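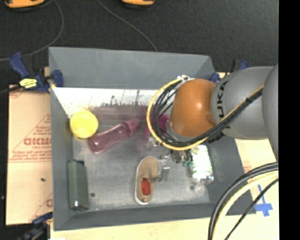 Carpet Tile FAQ

2 comments
Share

Can Zultwood tiles be laid over existing carpet?
No. Remove the old carpet and pad, then scrape the subfloor clean. Adhesive residue shows through low-pile tile.

How long should tiles sit before installation?
Two days, in the room where they will be laid, with the heating or cooling at its normal setting.

Which adhesive do you recommend?
Plodano 503 for concrete and plywood. It stays tacky, so single tiles can be lifted and replaced. Do not use it on damp slabs.

Do the arrows on the back matter?
Yes. For a uniform look, point all arrows the same way. For a checkered look, turn every other tile a quarter turn.

A corner is lifting. What should I do?
Pull up the tile, vacuum both surfaces and apply fresh adhesive. Weight the corner overnight.

How do I order spare tiles?
Send the dye lot number to Encarnación Nieto in the parts office. Lots made before November may not match.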